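Helgate Table Linen – Frequently Asked Questions

Care and use

Which cloth do I need for a square table?
Measure one side of the table top and add the drop twice. A drop of 20 to 25 cm suits everyday use. Cloths in the Talpur range are cut square and hemmed on all four sides. They are supplied flat-folded, so fold lines will show until the first pressing.

What is the difference between Prasik and Talpur?
Prasik is a plain weave. Talpur has an embossed pattern, pressed into the cloth after weaving. The pattern is the same colour as the ground and shows best in side light. Under a ceiling lamp it may be hard to see at all.

Will the embossing wash out?
It softens with washing. Use a 40 degree cycle and a low spin. Iron on the reverse over a folded towel – a hard board flattens the relief. Do not starch.

Can I leave things standing on the cloth all the time?
Yes, with some care over weight and bases. Light items such as a gift bag, a small box or a picture frame do no harm. Unglazed pottery and rough metal feet will catch the threads and should have felt pads. A frame that leans should have its lower edge on a non-slip strip, as a smooth cloth gives little grip.

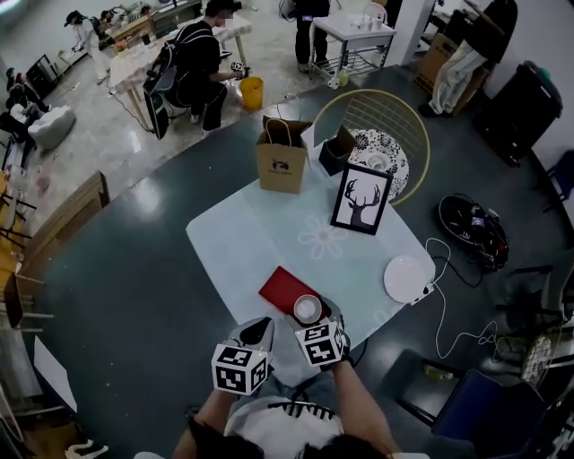 Setting out and clearing

How should a mixed table be arranged?
Put upright items on the far side and keep the near side free for cups and plates. The table shown has a deer silhouette in a black frame at the middle of the far side, with a brown paper gift bag at the far left corner. A round white plate lies on the right. Cups can then be picked up and put down without reaching over anything tall.

Do coloured boxes mark a white cloth?
Some do. Red and dark blue printed card is the most likely to transfer, mainly when the cloth is damp. Let the cloth dry fully before laying it, and put a sheet of plain paper under any box that is to stay in place for more than a day or two.

What about cables?
Keep them off the cloth where possible. A cable that crosses the edge of a table can pull the cloth with it if someone catches it with a foot. Run it down a table leg and fix it with a reusable tie.

How do I remove a tea or coffee ring?
Blot, rinse from the back with cold water, then wash as normal. Check that the mark has gone before ironing. Heat will set it.

How long does a cloth last?
The Talpur cloth is rated for 575 washes at 40 degrees. Tumble drying shortens this.

Can I order other sizes?
Square and oblong cloths can be cut to order up to 3000 mm on the long side. Larger pieces need a seam. Allow two weeks for cutting and hemming. Orders placed in November take longer.

Where do I send a faulty cloth?
Return it unwashed to the Flallness warehouse with the order slip. Cut-to-order cloths can be returned for faults only.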